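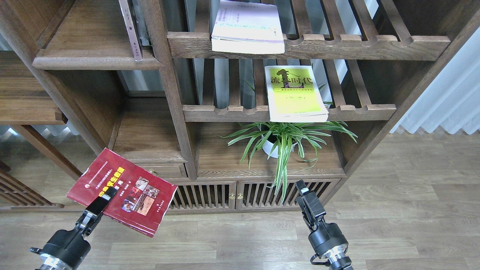 Figure 2. Shelving task. The left gripper holds a softcover book; the right gripper is open and empty.

Section 6. Setting Up a Shelving Task

This section describes how to prepare the Clirkamlow two-arm unit to place books on open household shelving. Complete Section 5 (Arm Homing and Gripper Check) before you begin.

6.1 Before you start

The unit works best with shelving that has a fixed front rail or a flat deck at least 126 mm deep. Slatted backs are acceptable. Do not use the unit with glass shelves or with shelving that moves when pushed by hand.

CAUTION: Keep hands, hair, and loose clothing away from both arms whenever the status light is amber or green. An open gripper may close without warning.

6.2 Positioning the base

1. Place the base on a hard, level floor. Remove rugs and mats from the work area.
2. Turn the base so that both arms face the shelving.
3. Lock all casters.
4. Check that the cable at each wrist hangs free and forms a short loop. A cable that is pulled tight will stop the arm with fault code 33.
5. Press and hold HOME until both arms come to rest.

Note: If the shelving stands beside a window, draw the curtains or turn on Bright Room mode in the Settings menu. Strong side light can cause the unit to misjudge the edge of a shelf.

6.3 Marking the shelves

1. On the tablet, select Tasks, then Shelving, then New Map.
2. Follow the outline on the screen and tap the front edge of each shelf the unit is permitted to use.
3. For each shelf, select a placement style: Upright, Flat, or Face Out. Face Out leans the book against the back of the shelf with its lower edge on the rail.
4. Mark any item that must not be touched as a Keep-Out area. Houseplants should always be marked. Draw the area to cover the full spread of the leaves, including any that hang over the front of the shelf.
5. Mark cabinet doors and drawers as Closed. The shelving task does not open them.
6. Select Save.

6.4 Teaching the grip

1. Hold the book between the fingers of the gripper you wish to use, with the spine away from the wrist.
2. Press GRIP once. The fingers close to the light setting.
3. Let go of the book slowly. If it slips, press GRIP a second time to move to the firm setting.
4. Select Confirm Grip on the tablet.

Softcover books may be gripped near a lower corner. The book will tilt when held in this way — this is normal, and the unit corrects the angle before placement. Hardcover books should be gripped at the middle of the lower edge.

CAUTION: Do not exceed the rated load of 1,786 grams per arm. Large art books and boxed sets must be shelved by hand.

6.5 Trial run

1. Set the speed to Low.
2. Select Run Once and stand clear of the work area.
3. Keep one hand near the STOP button until the gripper has released the book and the arm has returned to rest.
4. If the book is not fully supported, select Adjust and change the depth in steps of 2 mm.

Repeat the trial for each placement style in the map. Maps are kept when the unit is turned off but are lost if the base is moved. If the base has been moved, return to 6.2.

6.6 Service

Grip pads and wrist cables are supplied by Felamance. Use only parts listed in Appendix C. Questions about this section may be sent to Sandamali Nanayakkara, Product Documentation, through the support page.

Revised September 2026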